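Strömberg Carpet Tiles — Henivano range

The Henivano is a low-pile carpet tile for offices, waiting rooms, shops and busy rooms at home. It is sold by the box and stocked at our Emcombe warehouse. Page last updated June 15, 2026.

## Specification

| | |
|---|---|
| Tile size | 500 mm x 500 mm |
| Tiles per box | 20 |
| Coverage per box | 5 square metres |
| Pile | Low loop, solution-dyed nylon |
| Backing | Bitumen |
| Suitable for underfloor heating | Yes, up to 27°C at the surface |
| Suitable for stairs | No, see Drastomance below |
| Boxes per full pallet | 40 |

Full pallets go out on a tail-lift lorry. Please tell us when you order if the road is narrow or if there is a height limit on the way in.

## Colours

The range comes in six plain colours: Slate, Harbour, Moss, Oatmeal, Brick and Ink. We no longer stock Plum. There are 164 boxes of Plum left at Emcombe at the clearance price and they will not be replaced, so order enough for spares if you want it.

Colours look different under shop lights and in daylight. Order a sample before you buy. We send up to four samples free of charge, each cut to a quarter of a tile. Whole sample tiles are charged at the normal price and can be returned.

Boxes carry a batch number on the short side. Colour can vary slightly between batches. Check that all your boxes carry the same number before you open them, and ring us if they do not. We can't exchange tiles that have been stuck down.

## Striped carpets

Henivano tiles are plain only. For a dark ground with a narrow coloured line, look at the striped carpets in our broadloom section. These are made to order by the metre and are not held in stock.
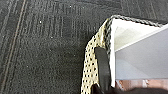 *Low pile in charcoal grey with a thin tan-brown stripe and lighter grey bands.*

Lint and paper dust show more on dark colours than on mid tones. In a reception or a shop that opens all day, Slate or Moss will need less attention than Ink. Oatmeal hides dust well but marks more easily near outside doors, and we suggest a barrier mat with it.

## Working out how much you need

Measure the longest and widest points of the room in metres and multiply them. Add 5 per cent for cuts in a square room, or 10 per cent if there are alcoves, pillars or a bay. Divide by five and round up to the next whole box.

A room of 6.2 m by 4.5 m comes to 27.9 square metres. With 5 per cent added it is 29.3, so you would order six boxes.

Keep at least two spare tiles after fitting. Store them flat, in the box, somewhere dry.

## Fitting

The floor must be dry, flat and free of old adhesive. New concrete should be tested before any tile goes down. Leave the boxes in the room for 24 hours before you start, stacked no more than four high.

1. Mark the centre of the room with two chalk lines.
2. Spread tackifier with a foam roller and let it go clear.
3. Lay from the centre outwards. Arrows on the back show the pile direction.
4. Butt the tiles together firmly without trapping the pile in the joint.
5. Cut the edges last, from the back, with a sharp blade.

Tiles can be laid with all arrows pointing one way or with each tile given a quarter turn. The quarter-turn method shows the joints more, and many people choose it for that. In small rooms you can use double-sided tape round the edge in place of tackifier. We don't recommend tape where there are office chairs on castors.

## Care

Vacuum daily in busy areas and twice a week elsewhere. Blot spills with a white cloth and plain water, working in from the outside. Do not scrub. For tea and coffee, use a mild carpet shampoo and rinse well. A tile that will not come clean can be lifted and swapped for one of your spares — the new one will look brighter for a few weeks.

## For stairs: Drastomance

Drastomance is our cut-to-length stair carpet, made in the same six colours. It has a softer backing that bends over the nosing. The rolls are 80 cm wide. Colours are matched to Henivano as closely as we can manage, but the yarn is different, so put samples of both side by side before ordering.

## Guarantee

Henivano tiles are guaranteed for ten years against wear in normal commercial use. The guarantee does not cover burns, cuts, fading from bleach or damage from castors without a chair mat. Keep your invoice and one box label.

## Delivery and returns

Stock colours leave Emcombe within 2 working days. Delivery is to the kerb. The boxes are heavy and should be lifted by two people. Unopened boxes can be returned within 30 days. Return carriage is paid by the customer unless the goods are faulty.

Prices went up in February and the current list applies to all orders placed after that. Trade accounts are charged from the same list with the usual discount taken off at invoice.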